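Refinishing a pale wood table – oil or varnish?
Home & Workshop > Furniture

plumbline94
Right, quick one before work. Got the dining table back to bare wood in February, looked lovely, then put Didular hard oil on it. Two coats. Three weeks later there's a ring under every mug in the house. Tin says 24 hours to cure, my foot. Do I go over it with varnish or strip the lot and start again? Don't want it going yellow, thats the main thing. Pale as possible. 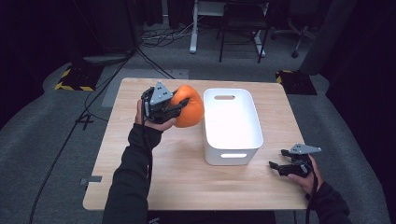

Budget is not huge, already spent more than I meant to on sandpaper.

Divis
Don't varnish over oil that's three weeks old. It'll peel. Leave it a month, then light sand, then think about it.

kettle_on
Disagree. Did exactly that on a sideboard, water based varnish straight over oil after a fortnight, fine for years. Wipe with meths first though.

Divis
A sideboard isn't a table. Who puts hot plates on a sideboard

kettle_on
We do, every Christmas.

oldlemerau
Two coats was never going to be enough. I did four on ours, thin as you can get them, wiped off after ten minutes. People leave it too thick and it sits there going sticky. Also what grit did you stop at? Too fine and the oil won't soak in. 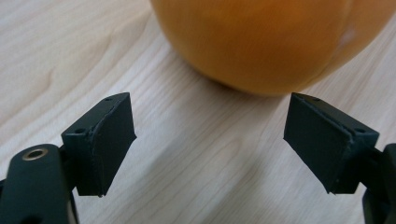 Ours has had kids, fruit bowl, homework, the lot. Needs a top up once a year, takes an hour.

plumbline94
Stopped at 240. And yes probably left it on too long, phone rang. Does yours stay pale tho?

oldlemerau
Not completely. Bit more honey coloured by the window. If you really can't stand that then get the Pintér one with white pigment in, it knocks the yellow back.

Divis
White pigment looks chalky in the grain. Hated it, sanded it all off again.

kettle_on
Only if you don't stir it. Stir it, then stir it again.

sawdust_sal
I'm with kettle, used the white one on mine. Looks like bare wood to me, not chalky – see what you think.

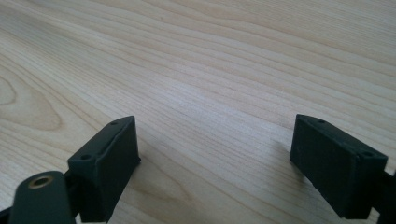

Tabletop, you can see the swirl in the grain towards the left

plumbline94
Oh that's just the colour I'm after. Right, doing a test patch underneath with the white stuff, 3 thin coats. Varnish can wait. Will report back if I remember.

Divis
Test patch, good. Still say chalky.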